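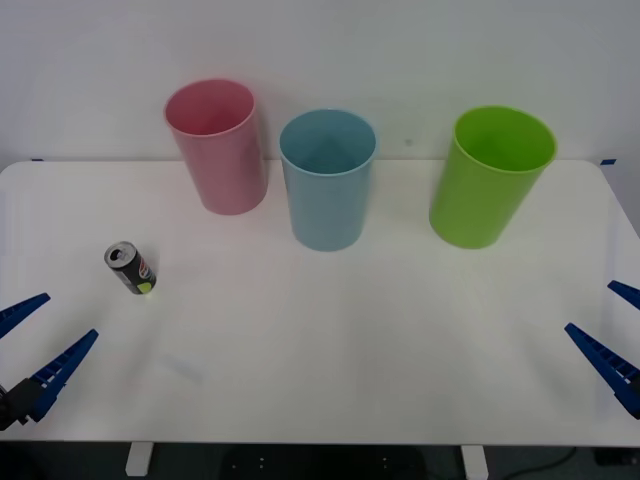 GIGS & TICKETS

Lamside Live: Your Questions

Last updated 3/8/24

I book the bands, I write the emails, and I'm usually the person waving a flashlight at you in the parking lot. These are the questions I get most. If yours isn't on the list, write to me through the contact form and I'll get back to you (give me a couple of days in a show week, please!).

What is Lamside Live?

It's a concert series in Rescombe that I started when I got tired of driving two hours to hear anything louder than a church organ. We put on bands from September through the spring, all at Lamside Hall. Mostly guitar bands and singers, some electronic stuff, and now and then something I can't describe and just really want to hear in that room.

How big is the hall?

It holds 891 with the balcony open. For quieter shows I close the balcony and put chairs on the floor, and the listing will say "seated" next to the name. If it doesn't say seated, you're standing, unless you get upstairs early and grab a bench.

How do I buy tickets?

Online, through Binano. You pick your show, pay, and the ticket lands in your account and in your email. You can buy up to five per order. If you need more than that for a birthday or a work thing, message me first and I'll set it aside for you. We don't keep paper tickets anymore, but you can print the email at home and the door staff will scan that just fine.

Is there a booking fee?

Yes, and I've tried to keep it out of the small print. The price you see on the listing already has the fee in it. Five dollars of every ticket goes to the hall for rent and heating, and the rest is split between the band, the sound crew and the fees. I get whatever's left over, which some months is a sandwich.

It says sold out. Am I out of luck?

Maybe not! Get on the waitlist on the show page. People hand tickets back all the time, especially in the last week, and the waitlist goes out in order. Please don't buy from strangers in the comments under my posts. I've had to turn people away at the door holding a screenshot that somebody sold four times over, and it's the worst part of my job.
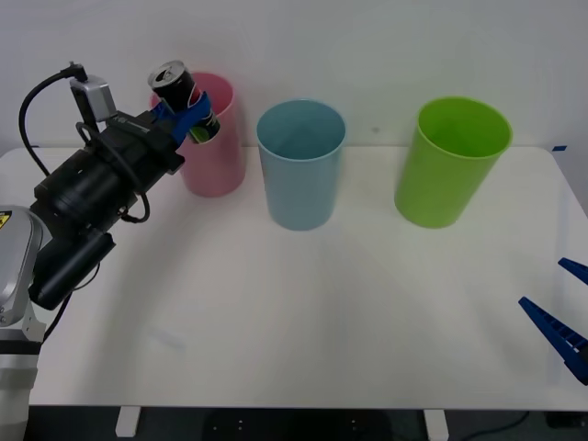
Three cups on a white table.

What happens if a band doesn't show up?

I know why you're asking. Yes, it was the Mạch show. The support act played, then played again, and at 10:30 I had to walk out in front of a full room and tell everybody the headliner wasn't coming. I still think about that walk.

So we have a rule now. If the headliner cancels before doors, you get all your money back and you don't have to ask for it. If they cancel after doors, you get all your money back and the support act still gets paid. Refunds go to the card you used and your bank can take a while to show them, so check before you write to me in capital letters.

Will Mạch be rebooked?

I'd like to. We've talked, they were very sorry, and I've seen them play since and they were wonderful, darn it. No date yet. It'll go to the mailing list first, and there are 4000 of you on there now, so don't sit on that email.

What if the show gets moved to another night?

Your ticket works for the new night. If you can't make it, hit the refund button in Binano within two weeks of the announcement.

What time does the headliner go on?

Set times go up on the show page the afternoon of the show. Doors are at 7:30 and we have to be quiet by 11, so you can work backward from there. I can't tell you any earlier than that, I get them from the tour manager the same day you do.

Can I bring my kids?

Seated shows, yes, any age, with a grown-up. Standing shows are 14 and up. Bring ear protection for little ones. We sell foam plugs at the door but they don't fit small ears very well.

Can I film or take photos?

Phones are fine for a song or two. No flash, no tablets held over your head, and no pro cameras without a photo pass. Some artists ask for no phones at all and I'll email you beforehand if that's the case.
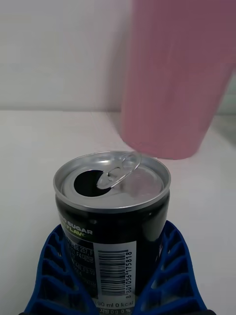

GETTING HERE

Where do I park?

There's a lot behind the hall, and it fills up by 7. After that, try the streets up the hill, but stay out of the bank's lot next door. They do tow.

Can I get home by bus?

From most shows, yes. The last bus toward downtown Rescombe leaves at 11:20 from the stop across the road. If we run late I'll announce it from the stage so you can make a dash for it.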